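Report of a Visit to the Miranda Student Automation Project, Vurneck Technical College

Published February 28, 2024

Members of the Pramum Regional Education Network were received at Vurneck Technical College for a half-day visit to the Miranda project, a two-semester course in which students program and test robots on simple handling tasks. The visit formed part of the Network's review of practical teaching in automation. Twelve member schools were represented.

The program began in the lecture room of the engineering building with a short presentation by the teaching staff. Miranda was started as an evening club and became a credit course last September. Students apply in their second year and are placed in teams, each of which is responsible for one task from the written plan to the final report. The college provides 834 square feet of laboratory space for the course, shared with the materials handling classes.

Visitors were then taken to the laboratory in two groups. The teams' current assignment is a pick-and-place exercise with foam cubes, chosen by the staff as the common task for the first half of the semester. Every team works to the same sheet, which sets the starting positions, the height to which a cube must be lifted and the conditions under which an attempt is to be recorded as failed.

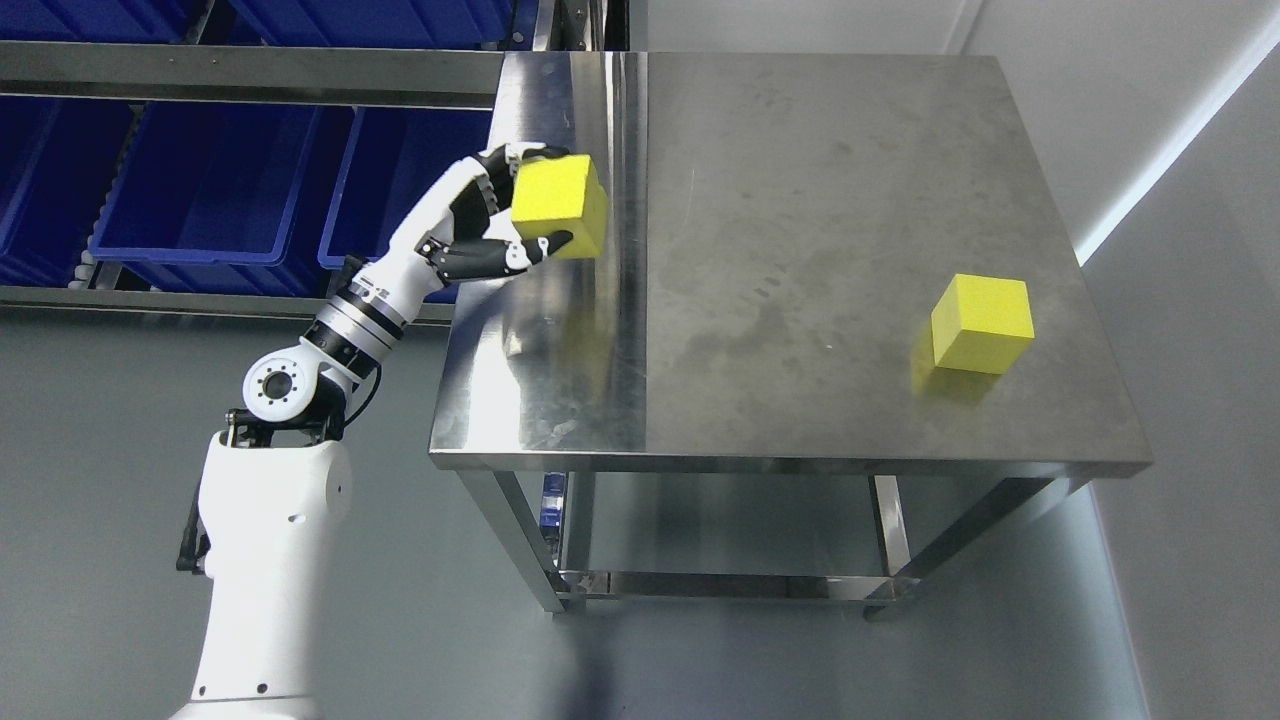 Staff explained that the grading of the exercise places more weight on the logbook than on the number of successful lifts. Each team must record 200 attempts before the midterm review and must be able to account for every failure among them. A lift that succeeds for reasons the team cannot explain earns partial credit only. Several visitors asked whether this discouraged weaker students. The staff replied that the first weeks were difficult for most teams and that attendance had nevertheless remained steady.

A discussion followed on the choice of materials. Foam gives way under the fingers, and a student who sets the grip too tight may not notice the error until a harder object is used. For this reason the second half of the semester repeats the exercise with rigid parts. Teams are expected to predict in writing which of their settings will need to change, and the prediction is graded separately.
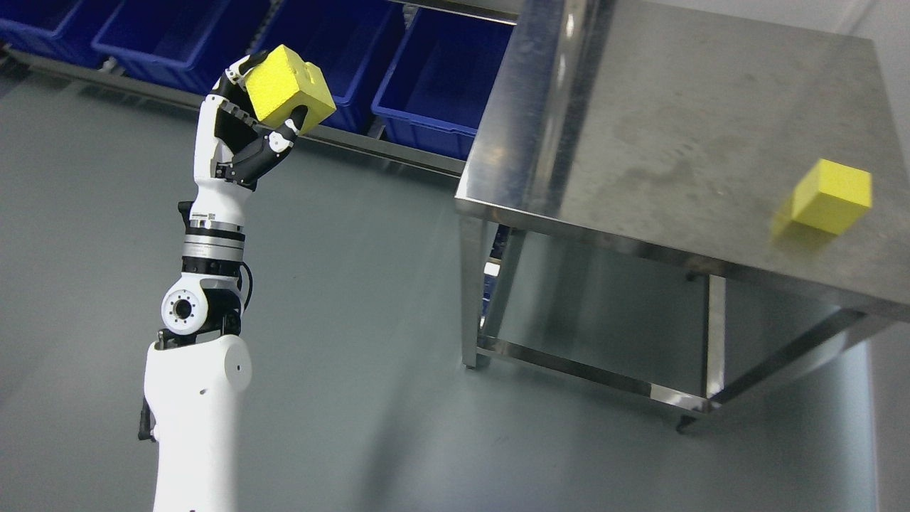 Safety arrangements were reviewed at some length. No student may run a program alone. One member of the team watches the arm and has charge of the stop button, another keeps the log, and the roles change at the end of each series. New programs are first run at reduced speed with a member of staff present. Visitors were provided with copies of the laboratory rules, which member schools may adapt for their own use.

The afternoon session was devoted to the Indanex Student Challenge, which the college will enter for the second time. The task for the coming round is to sort mixed parts into bins without human help. The college was placed in the lower half of the table at its first attempt, and staff attributed the result chiefly to lack of practice time in the final month. A revised schedule now reserves the laboratory for the competition team on two evenings each week.

Questions from the floor concerned costs, maintenance and the training of instructors. The college estimates that an instructor with a background in electronics requires one full semester of preparation before leading the course. More detailed figures on maintenance will be sent to member schools with the minutes.

The Network thanks Vurneck Technical College and its students for their hospitality. Schools wishing to send an instructor to observe a laboratory session should apply in writing to the Network office.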